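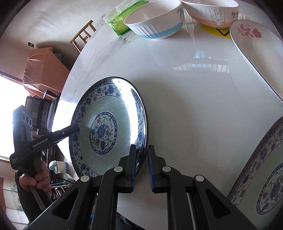 Ondeo Table Set – README

Ondeo is the data collection of our student robotics club. Members record household table tasks with two hand-held grippers, one in each hand, and we use the recordings to train a small policy for our term project.

Contents
1,159 episodes in 177 sessions. The objects are plates, bowls and other tableware from members' homes. Each episode has the video of both grippers, the finger opening and the pose of the tool.

How the episodes were made
One person does the whole task. For plates, the task is to lift the plate, turn it on its edge and put it back. An episode stops when both grippers are open again.

Known problems
Glossy plates and tabletops give strong reflections near windows. In 7 sessions the clocks of the left and right tools do not agree – please leave these out if you need both hands. The list is in bad_sync.txt.

Versions
Version 2, 17 Feb 2023. Labels checked by Elaheh Rahimi and Omid Mirzaei. The next version is planned for March, with cups.

Contact
Verna Villanueva for the files, Shahab Akbari for the training code.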